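Review: Drelia two-arm bench kit, household chores evaluation
Posted Sat 17 February by Oluwatosin Ekpo

Drelia sells this unit as a development bench for domestic and light assembly tasks. Two arms, a shared front rail, a camera at each wrist and a fixed camera on the enclosure. We had it on loan through January and ran it against the same chore list we use for every manipulator that comes through the shop. The question is the usual one: can it do any of the small jobs people would pay to be rid of?

Setup
Assembly took two of us most of a day. The rail wants to be dead level before the bases go on, and the manual mentions this only after the step where you bolt them down. Calibration between the arms is done in Edar, the bundled control software, and must be repeated if either base is loosened. Cable routing is adequate. I would like a longer sleeve at the elbow, as the supplied one goes tight when the arm is folded back.

Power draw at idle was 48 W by our plug meter. Fan noise is noticeable in a quiet room and irrelevant on a shop floor.

Tidying up
Picking up toys is our standard first chore. Interlocking bricks suit it well: rigid, light, awkwardly shaped in places, and found on the floor of any house with kids in it. The job has two parts, gathering loose pieces and handling pieces that are already stuck together. The second is harder. A stack can shear at any joint if the grip is high or the fingers close unevenly, and a stack lying flat offers several plausible grasp points, most of them poor.
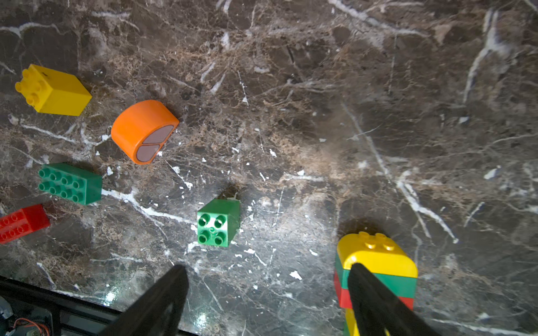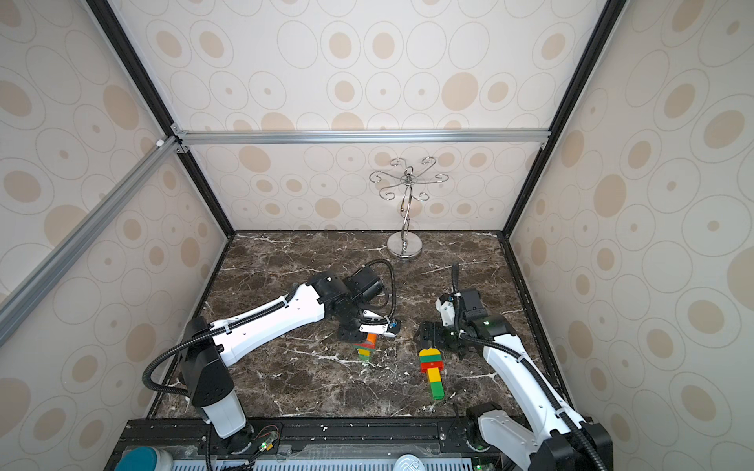
Scoring
We logged 132 pick attempts on single bricks, of which 90 ended with the piece in the bin at the first try. Most misses were approach errors, with a finger landing on top of the brick instead of beside it. Square bricks were the most reliable. Curved pieces rolled out of the grip often enough that we lowered the closing speed for them, and the software has no way to do that per object, so everything slowed down.

Stacks were run separately and not scored by count. Short ones survived lifting. Longer ones sagged at the joint furthest from the fingers, and the controller does not register that the load has changed shape. Halima Dauda rewrote the grasp planner's ranking to favour the middle of a stack, which helped noticeably. That is a reasonable fix for a lab and an unreasonable one to ask of a customer.

A polished stone surface is a fair test for the cameras. Veining and glare both produce false edges, and Edar's default detector proposed grasps on bare marble until we raised the threshold. Past that point it began to ignore the darker bricks.

Other chores
Hanging mugs: passable with one mug style, poor with mixed handles. Folding a tea towel: not usable. Sorting fasteners into trays: good, and the one job I would leave it to do unattended. Wiping a bench: the motion is fine, but it has no idea whether the bench is clean.

Compared with the others
The Igwe single-arm unit we tried previously is quicker at plain pick and place and much easier to set up. It can't steady an object with one hand while working on it with the other, so pulling bricks apart is out of the question. The Jenisari is better made at the wrist, but its software was too unfinished to score.

Verdict
For shop-floor work with known parts and a fixed layout, the Drelia is worth a trial. For the home, no. A person clears the same table in under a minute and puts the bricks in the right tub. I would look again once Edar gets per-object grip settings and a grasp check after lifting – the arms themselves have more to give than the current release asks of them.

Rating: 3 out of 5 for light assembly, 1.5 out of 5 for household use.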